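Second Service: How Groltitz Keeps Its Office Computers Out of the Scrap Bin

By Janka Slanina
March
Last updated: 4:15 p.m.

Print this article
E-mail this article

The desktop computers that arrive at the Grandwood refurbishing center in Groltitz have usually spent their working lives under a desk. They come from insurance offices, school libraries and the back rooms of clinics, and most were retired on a schedule before anything had gone wrong with them. Last year the center accepted 300 such machines. Its task is to determine which of them may reasonably be returned to use, and which should be taken apart for the sake of the others.

Tatiana Doležal, who directs the center, describes the work as a matter of patience and records. Each tower is given a number on arrival, and every part removed from it carries that number until the part is installed elsewhere or sent for recycling. The system was adopted after a difficult first season, when a shelf of memory modules was found to have no history at all and had to be tested piece by piece.

"A part without a record costs us more than a new one," Ms. Doležal said. "We learned to write things down before we learned to do much else."

The processor receives particular attention. It is among the most durable components in an office computer and is seldom the reason a machine is withdrawn, yet it rests in a socket whose contacts are easily bent. Center procedure requires that the load plate be fully raised before the chip is brought near the socket, that it be held by its edges, and that it be lowered straight down without sliding. Old thermal compound is cleaned from the metal cap before a cooler is refitted.

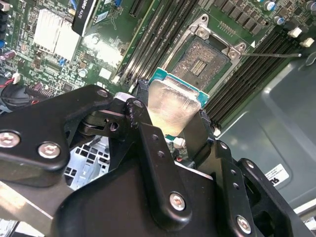 How can an owner tell whether a used processor will fit a particular motherboard?

The socket type must match, and the board's firmware must recognize the model. Both can be checked in the manufacturer's support list for the board. Two chips of the same outward size may still belong to different generations, and the notches along their edges are a useful first guide to whether they share a socket.

Once the processor has been dealt with, the center's staff turn to the remainder of the machine. Memory is tested overnight. Power supplies are checked under load and are never opened, a rule the center applies without exception. Hard drives are erased and the result is entered in the record; drives that cannot be erased are destroyed, and the donor receives written notice. Donors have come to expect that notice, and several have made it a condition of giving.

The towers themselves vary more than their plain exteriors suggest. Business models are often designed to be serviced quickly, with colored latches marking the parts that may be released by hand, and such cases are valued at the center for the time they save. Others require a technician to remove half the contents in order to reach a single cable. Ms. Doležal keeps an informal list of the cases she would prefer not to see again. She declined to share it. 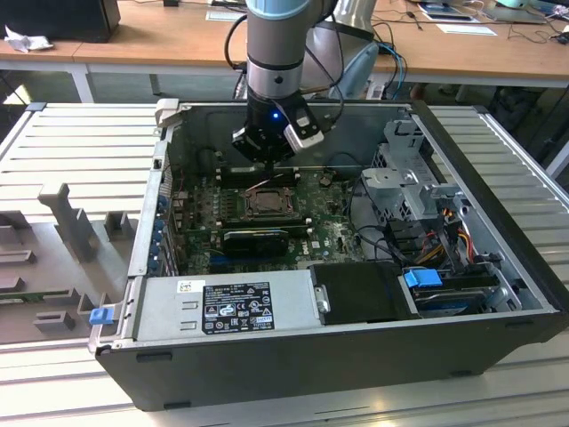
Dust is the other constant. A machine that has stood on carpet for years will collect it in the fan, under the board and along the memory slots, and the center cleans every case before any testing begins. Compressed air is used in short bursts, with the fan blades held still. Cases from bakeries and print shops take longest, the fine powder in both trades being inclined to settle and stay.

Completed computers are offered through Serrano, a lending program operated jointly with the Groltitz public library. A household may borrow a machine for 12 months and may keep it afterward if it is still in use. Inventory is managed with Demix, a cataloging program written for the center by a former trainee and revised each spring.

Demand at present exceeds supply. Families with 2 or more children in school are served first, and the waiting period for other applicants stands at 4 months. The center has asked local employers to give earlier notice of their replacement plans so that deliveries may be spread more evenly through the year.

Ms. Doležal would also like them to include the power cords. Towers are delivered to the center nearly every week, and the cords tend to stay behind in the office, tied together in a drawer.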